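Kisaren Supporters' Club
Minutes of the general meeting, September 2018

Present: Mirjam Smits (chair), Jasper Van Wijk (minutes), Kristof Goossens, Floor Koster, Anouk Van Damme and 19 members.

1. Opening and previous minutes
The chair opened the meeting and went over the agenda. The minutes of the May meeting were approved with one correction. Under item 4, the away section at Kerora was said to have no steward on the upper gate. There was a steward, but he was moved to the main entrance before halftime.

2. Stadium bans
Kristof Goossens reported on the flares thrown during the home match against Birberg. The club has banned 3 people from the stadium for the rest of the season. One of them is a member of the supporters' club and has appealed. The appeal will be heard by the club, and we have no vote in it. A member asked whether we would pay for a lawyer. The chair said the rules do not allow it.

There was a long discussion on whether a banned member should also lose his membership with us. Floor Koster was in favor, at least for the length of the ban. Others felt we should wait for the appeal. Agreed to wait, and to suspend his right to buy away tickets through us in the meantime. Two members asked that their votes against this be noted.

3. Conduct in the stands
Anouk Van Damme has received 8 written complaints about chanting in the east stand, most of them from families in the lower rows. She read two of them out with the names removed. The complaints are about insults aimed at the visiting goalkeeper and about people standing on seats.

Members sitting in that section said the stewards rarely come up past the first landing. Jasper Van Wijk will ask the club for a steward at the top of the stairs from kickoff. Anouk will write a short text on conduct for the matchday sheet – half a page at most. It should give the phone number for reporting problems during the match, as many members did not know there was one.

4. Away travel to Kerora
Willems has offered the same price per bus as last season. Departure is from the north parking lot. The driver will not wait for late arrivals, and this should be printed on the ticket. Alcohol is not allowed on board. The police at Kerora want the passenger list two days before the match, with full names, so sign-up closes the evening before that.

A member asked to be dropped off in town on the way back. Not possible, as the buses are escorted as far as the highway.

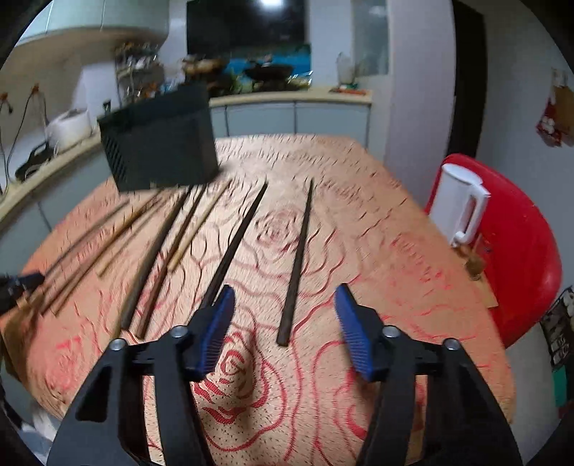
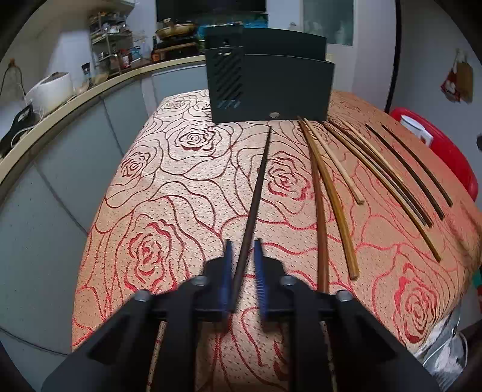 Both photos: patterned tablecloth.

5. Money
Floor Koster presented the figures. There is just over 3,000 in the account after payment of the banner fabric and the hall rental. The club has not yet paid back the deposit for the drums. Kristof will send a reminder. Membership dues stay the same. The fine from the Birberg match was charged to the club and no share of it has been passed on to us so far. Floor advised against planning any large purchase until that is clear in writing.

6. Banners
The club now wants to see every banner before it goes into the stadium. Drawings must be sent in a week ahead, with the size and the name of a contact person. Several members thought a week was too long, mainly for cup matches, where the opponent is known late. Mirjam Smits will ask for a shorter period for those. The large banner for the season opener was approved, but it may not cover the emergency exit signs. The poles have to be hollow plastic and no longer than the railing is high.

7. Any other business
The lock on the drum storage room sticks. Kristof has the spare key.
A member asked whether scarves from last season could be sold at a lower price. Agreed.
The question of a separate youth section was moved to the next meeting, as the person who raised it was absent.

Action points
Jasper: steward for the east stand
Anouk: text for the matchday sheet
Kristof: reminder for the drum deposit, passenger list to Willems
Mirjam: banner deadline for cup matches

The chair closed the meeting at the end of the agenda. The date of the next meeting will be sent by email.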